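Aneline washable table cover, wipe-clean, made to measure

From the Grestness workroom. Product page last tidied up May 2019.

Hello and welcome to the page for the Aneline, which is the table cover I make more of than anything else (by miles!). If you've landed here from the curtain pages and you're wondering why a curtain maker is going on about tables, it's because I got fed up with my own. I had one of those covers on a roll from the market, the sort with lemons on, and it cracked along every fold and smelled like a new shower curtain for weeks. I thought, I have a cutting bench and a decent machine, I can do better than this. It took me most of a winter, but I did.

What it is

The Aneline is a cotton cloth with a thin matt coating on the top side and plain brushed cotton underneath. The coating is done before the cloth gets to me, by the Pranow mill, and I buy it by the bolt and cut it here. It drapes like cloth, so it hangs down at the sides and doesn't stick out like a lampshade. You can sit at it in bare arms in summer and not peel yourself off afterwards.

It comes in oatmeal, slate, a soft green I call Juška (after the lake, I swam in it once and never got over the colour) and a dark red that sells out every January for some reason. I'm always happy to post swatches. Do ask for them, because screens are terrible at green.

Who it suits

Anybody who eats at the same table they work at, really. Families with small children buy a lot of them, and so do people who paint or pot up seedlings indoors. It copes very well with sauces. Tomato is the one everybody asks about, and a damp cloth and a drop of washing-up liquid will do it if you get there the same day. Leave it overnight on the oatmeal and you may have a faint pink patch that needs a second go. Turmeric is another matter and I won't pretend otherwise. If you cook a lot of curry, please choose slate.

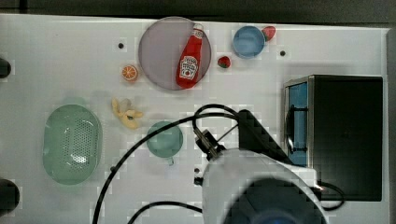

Sizes and how to measure

Measure the top of the table, edge to edge, both ways. Then decide on your drop, meaning how far it hangs down. I'd say 20 cm for a kitchen and a bit more if you like it dressy. Add the drop twice to each measurement, or just send me the table size and the drop and I'll do the sums (lots of people prefer this and I don't mind one bit).

The cloth is 140 cm wide, so anything wider than that has a seam. I put it along one side, low down, where it falls in the overhang. Rounds and ovals are no trouble. For an oval, please draw round your table on old wallpaper and post me the shape. Guessing at ovals has cost me a lot of cloth over the years!

Hem or raw edge?

The coated cloth doesn't fray, so a raw edge is perfectly all right and a little cheaper. I like a hem myself. It gives the edge some weight and the cover stays put when somebody opens the back door. You can also have bias binding in any of the four colours, and green on oatmeal is lovely.

Looking after it

Wipe it down after meals. When it needs a proper wash, do it at 30 on a gentle cycle, with no fabric softener and absolutely no tumble dryer. Hang it over a door or a line, coated side out. Iron on the cotton side only, on low, and keep the iron moving. Mill testing is done with a rubbing machine, and the sample I was shown had gone through 3,000 rubs and still shed water nicely. Hot pans need a trivet, always. The coating will mark, and there's no fixing it once it has.

It rolls better than it folds. I send each one out on a cardboard tube, and if you've somewhere to stand the tube, keep it.

Price and delivery

A standard cover for a four-seater is £79, hemmed. Raw edge takes a little off and binding puts a little on, and I'll write back with the exact figure before you pay anything. The cloth weighs 460 grams to the square metre, so a big one is a fair old parcel, but postage is included on orders over £100. Allow two or three weeks, longer before Christmas.
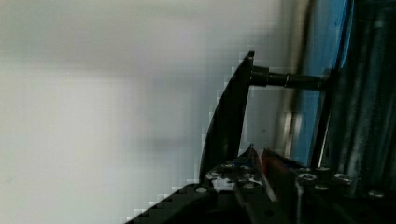 Comments

Marrowfat: Had the slate one for a year and it still looks smart. My only grumble is that the hem holds crumbs on the corners, so I'd go for raw edge next time. Do you do matching seat pads?

No seat pads yet, I'm afraid! I tried some with the offcuts and they were far too slippery to sit on. For the corners, an old toothbrush gets the crumbs out, and if you post the cover back to me I can unpick the hem and trim it to a raw edge for the price of the return postage.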